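Subject: Re: [demos] How many more of the cloth pickups?
Date: May 2, 2025
List: Wudlow data collection

The Brophy desk wrote:

> We're at 574 accepted episodes on the cloth task and the plan says 800.
> Can we stop at 574 and move on to drawers? The loss curve went flat in
> February and nobody upstairs reads the plan anyway. Also, can somebody
> please say what counts as a rejected episode? We've been guessing.

I read the plan. I wrote the plan, so that may not count.

Short answer on stopping: no, but you can slow down. The curve went flat on the episodes we have, and most of those were recorded in the same corner, at the same time of day, by operators who all reach from the right. Another 226 of the same will keep it flat. What I'd like from Brophy is fewer per session and more moving about. Turn the base. Start with the hand low, start with it high, start with it somewhere silly. The policy trained at Koson on the first 500 is very good at one carpet-sized patch of floor and a tourist everywhere else.

On rejects, the rule has been in my head, where it did the rest of you little good. Throw out an episode if the wrist stream drops, if the operator lets go of the controls halfway, or if the task label doesn't match what was done. Keep it if the grasp fails and the operator tries again. Retries are some of the best material in the set and people keep deleting them out of embarrassment.

Please also keep the ugly views. Several of you have been trimming every stretch where the wrist camera sees mainly floor and shadow, and I understand the urge, but the robot will spend a good part of its working life looking at floor and shadow.

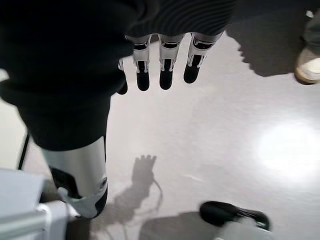
Wrist view: fingers down, a hand-shaped shadow on the floor, a sneaker at upper right.

I would keep a stretch with views like that. Black fabric takes up a big piece of it, the glare on the right washes out the floor, and the shadow has a clearer set of fingers than the hand does. If we only ever feed it clean views, the first shiny floor in Vellthorpe will finish us off.

Feet are fine too. Someone asked last time whether a person's shoe spoils an episode. It doesn't, unless the shoe is on the cloth. Faces are another matter – flag those and leave them out of the upload until I've had a look.

Two housekeeping things. The shared disk has 2,666 files in the folder called "new", and I'd guess roughly half of them are neither new nor ours. If you own any, rename them with the site first and the task second. And the free-text notes field is for notes. "ok" is a note, I suppose. "ok??" tells me more, and I'd still like a full sentence.

Drawers can start once Brophy has done one session with the base turned. I'll put the drawer sheet in the usual place and send a line here when it's up. If the handles haven't arrived by then, do cloth from the left side, which at present we have almost none of.

– Data desk, Wudlow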